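Boletín de Nindthorpe
Lo del aula de arriba: la pizarra, los imanes y la dichosa hoja

Va rápido que cierro el boletín hoy y aún me faltan dos secciones. Resumen para quien no lea más: la pizarra se queda, el papel se cambia, los imanes son de todos. Si usáis el aula, seguid leyendo un minuto.

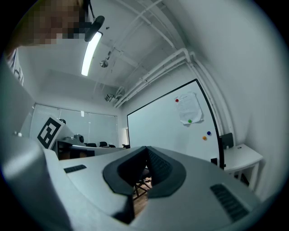 Nindthorpe, 14 de abril de 2023. Por fin tenemos el aula más o menos en marcha. Pizarra blanca grande, marco negro fino, a la derecha según se mira hacia el fondo. Proyector pequeño en el techo. Fluorescente largo, da luz de sobra. Las tuberías vistas ya sabéis, son las del edificio, van pintadas de blanco y así se quedan, que hubo quien preguntó si se iban a tapar. No. Presupuesto para eso, cero.

Lo de los imanes. Rojo, verde, azul, naranja. El rojo y el verde sujetan la hoja, el azul y el naranja andaban sueltos más abajo, para lo que haga falta. El pedido a Plodard era de 31 y llegaron en dos cajas, una sigue cerrada en el armario de secretaría. Pedidla allí, no hace falta escribirme. Y porfavor, los que cojáis para otra sala, de vuelta. No es por el precio, es que luego el que llega a primera hora se encuentra el papel en el suelo.

La hoja del horario. Se cambia por una nueva. Seidu Opoku la vuelve a imprimir esta semana, en papel más gordo, con los turnos de tarde ya corregidos (el grupo de Thongsuk pasa a la última franja, el de lectura se queda como estaba). Si alguien necesita otro cambio, que se lo diga a él antes de que le dé a imprimir. Después ya, en agosto.

No escribáis encima de la hoja con rotulador. Ni al lado con flechas. Para avisos de un solo día, la propia pizarra, esquina de abajo, y se borra al terminar.

Rotuladores: solo los de pizarra. Los permanentes van al cajón con llave desde hoy. Si se os escapa uno, pasáis el de pizarra por encima y borráis enseguida, suele salir. Alcohol también, poquito y con trapo. Estropajo jamás.

Reflejos. Alguna queja ha habido de que la luz del techo pega en la pizarra y no se lee bien desde según qué sitio. Cierto, el blanco ese brilla bastante. Truco de andar por casa: escribir más abajo, letra grande, negro o azul oscuro. El amarillo no lo ve ni el que lo escribe. De momento no se va a mover nada, que está atornillada y costó lo suyo.

Sillas. Hay nueve fijas para el aula, el resto son prestadas de la sala grande y hay que devolverlas al acabar. Se levantan, no se arrastran. El suelo es de madera y las patas son metálicas, echad cuentas. Estan pedidos los tacos de fieltro, llegan con el próximo envío de Wustomport, y en cuanto lleguen los ponemos una tarde entre los que puedan.

Mostrador blanco de la pared: despejado, gracias. Lo que tenga que quedarse ahí se queda, pero mochilas, abrigos y tazas, no. Perchero en el pasillo.

Gasto total del aula hasta la fecha, casi 1016 euros entre pizarra, imanes, rotuladores y la mano de obra de colgarla. Los recibos están en la carpeta azul, quien quiera mirarlos que los mire. Queda por entrar la factura de los fieltros.

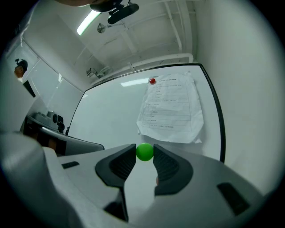 Próximos usos del aula

Inglés y conversación: mismo horario, sin cambios.
Grupo de Thongsuk: última franja de la tarde, ya va en la hoja nueva.
Lectura: como siempre, traed el libro empezado.
Reserva suelta: hablar con Seidu Opoku, mejor en persona que por correo.

El último en salir apaga el fluorescente y el proyector, y deja la llave en secretaría.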